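Two-arm bench build – tips and notes, second go

Kaan Polat, Stosdale shared workshop. Typed up in bits between jobs so excuse the order. Still adding to it in January.

If you're after the software side, other page. Just bench stuff on this one. Wood, metal, cables, tape, the things that cost me evenings.

The rail

Bolt both arms to one length of extrusion. Did mine on separate clamps first, one each, and they crept. A millimetre a night maybe. You don't notice until the left one starts missing everything it could pick up last week. One rail along the front edge, both bases on it, done.

Tighten from the middle bolts outwards. Then run the arms for ten minutes and tighten again. Then again next day. After that mine held.

Square the rail to the back wall before you fix anything. Measure both ends to the wall, should be the same number. Mine's 800 both ends now (mm). Was 800 and 791 for a fortnight and I blamed the motors.

Leave T-nuts spare in the slot. At least four. Getting one in later means taking the end off, and the end is always behind something.

Walls

Three sides, pale grey, matt. Gloss paint bounces the lamps about and you get bright stripes moving when someone opens the door. Two coats over primer, light sand inbetween. Whatever emulsion the shop has on the reduced shelf is fine as long as it says matt.

Don't glue the walls. Brackets behind, screws from outside. You will want them off, to hoover if nothing else.

Angle the side ones out slightly if your bench allows. More elbow room for the arms, easier to get your own hands in.

Table top

I've had bare ply, a cutting mat and now a beige marbly sort of surface. Keep the marbly. A plain white top shows every scuff and a shiny one is a pain under lamps. Wipe with a damp cloth, barely damp, no spray. Spray gets in the joints.

Stick it down at the corners only. If you glue the middle and it bubbles you are stuck with the bubble.

Cables

Most of my lost time is in this section so read it if you read nothing else.

Make the loops bigger than looks sensible. Move the arm to its furthest reach by hand, power off, and see what the cable does. Then fold it right up and look again. If it goes tight in either one, more slack. I pulled a connector clean off a board the first week, cheap board luckily.

Small cable ties on the straight bits only, never across a joint. Snug, not strangled – you should be able to slide the cable with a finger. Snip the tails flush, they're sharp and you'll be reaching in past them all day.

Same colour cable for both arms looks tidy but label the ends. Bit of masking tape, L and R. Both ends! I labelled one end. Once.

Big arc at the gripper plug so the weight doesnt hang off the connector. That one thing fixed my dropouts.

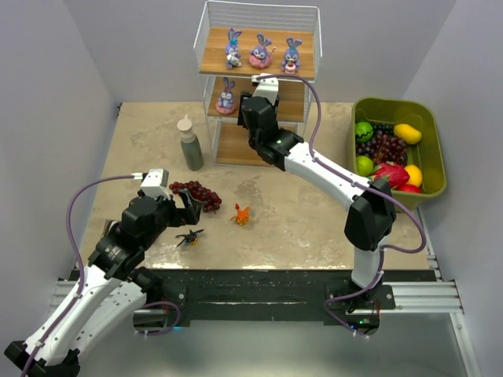
Check the plugs at the start of every session while you're at it. Push, wiggle, look. Takes no time.

And route the far end down and under the rail, out of the way of your sleeves. I caught mine on a cuff button and had the whole arm swing round at me. Roll your sleeves up anyway.

Things to practise on

Start with stuff that doesn't roll. Then move to stuff that does. I did it backwards, spent an evening chasing a lemon.

Artificial fruit is good value. Mixed bag, all shapes and sizes, goes in a plastic basket and lives there. Grapes are the horrible one. Floppy, no good side to grab, and whichever bit you get hold of the rest droops. Leave them until you're feeling patient. Round things – come straight down on them. Come in at a slant and they squirt out sideways.

Toy figures next. Bunnies are good, chubby body to grip, but keep the fingers off the ears. Stand them in a row with gaps between as wide as the gripper, wider to begin with. Little flat toys with wings are much harder than they look, you end up scraping the table. Lower the fingers onto a bit of card first to find your height, then take the card out.

Squeezy bottles: grab low. High up and they tip. If you've got a part-full one from the kitchen, wash it out first, please. Stosdale lot will know why I'm saying that.

Shelves

Wire shelf unit with wooden boards, cheap, light enough to shift about. Light is also the trouble. Nudge it and it walks. Blob of tack under each foot.

Put a pencil mark where the feet go. Four little corners. Then when it does get shoved you can put it back and not redo all your positions. I had 42 saved positions and had to bin the lot over one knock.

Teach the top shelf first, nothing over it to hit. The lower ones need the gripper coming in from the front and not from above, and there's less room than you think once the motor blocks are in there as well. Railing round the top will catch a finger if you come in lazy. Lift higher than you need, then down.

Crossing arms

Don't, to begin with. Left does left, right does right, and give yourself a strip down the middle where only one may go at a time. I put tape down for it, took it up once I'd learnt where it was.

When you do start handing things across, do it slow and low. Drop from an inch, no harm. Drop from a foot and you're under the bench with a torch.

What I spent

Rail and brackets, 151. Walls, paint, top, the shelf unit and all the toys together, 199. Arms I'm not saying. Second-hand, from Tanguy over at Anholm, and one needed a joint rebuilt. Cable ties come out of the workshop tin, do top it up if you empty it.

Odds and ends

Off switch where your knee can find it. Not at the back.

Masking tape over the sharp end of any extrusion until you get round to buying caps. I'm on month five of getting round to it.

Thread lock on the small black screws, blue not red. Red is for ever. Do them one at a time or the whole housing comes off in your hand.

Don't leave arms stuck out straight at the end of the night. Fold them, then power off, hand under the gripper as it goes. They drop.

Lamps – both on or both off. One on gives you long shadows and you'll reach for a shadow, I have.

Keep a box for dropped screws under the front edge. A magnetic dish is better, I keep losing mine to the lathe people.

If a gripper starts squeaking it's usually fluff. Tweezers, then a soft brush. No oil anywhere near the fingers or you'll be dropping fruit for a week.

Still to do: proper cable clips insted of ties, a lid against dust, and Catus (the bench controller, long story) needs a box that isn't a biscuit tin. Will add when done. If you want a go I'm usually in from half six, end bench by the sink.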